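Setting Up the Two-Arm Cell at Hodness

Readers of this blog have asked how the simulated household cell at Skillach is maintained between evaluation runs. I have looked after it since April, and the procedure is now settled enough to be set down.

Each session begins with the wrist views. The gripper body must sit in the lower part of the picture, with objects on the table still readable beyond it. Any change to a mount offset is entered in the log before the next run is loaded. 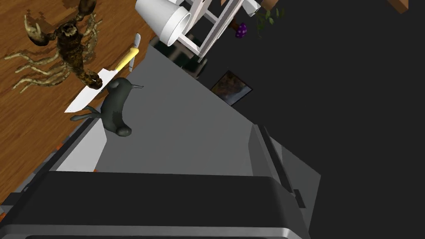

Wrist view over the grey tabletop, with rabbit figurine and knife.

The arms are then brought forward over the furniture and their joint limits compared with the stored values. There are 19 entries in the file. My colleague Ryszard Krajewska reads them out and I confirm – a slow method, but it found the fault in entry 9. 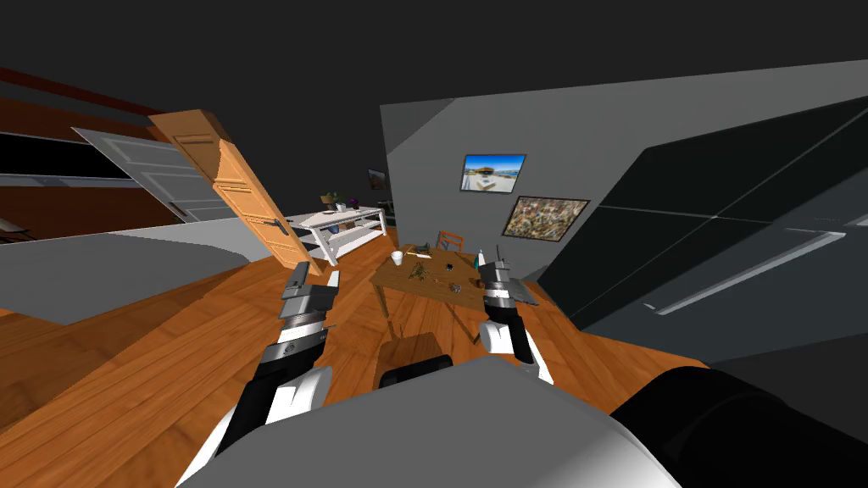 Both arms extended towards the wooden table, left gripper open.

Fingers are dealt with last. We open and close each pair nine times and compare the commanded width with the reported one. Scene build 606 had introduced a small error at the open end of travel, and the correction was made in the Pascual settings file.
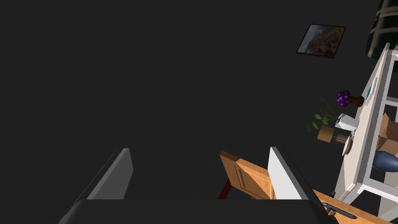 Once the widths agree, the settings are saved under a new name and the old file is retained. The same checks will be applied to the Dudance cell next, with a shorter joint list.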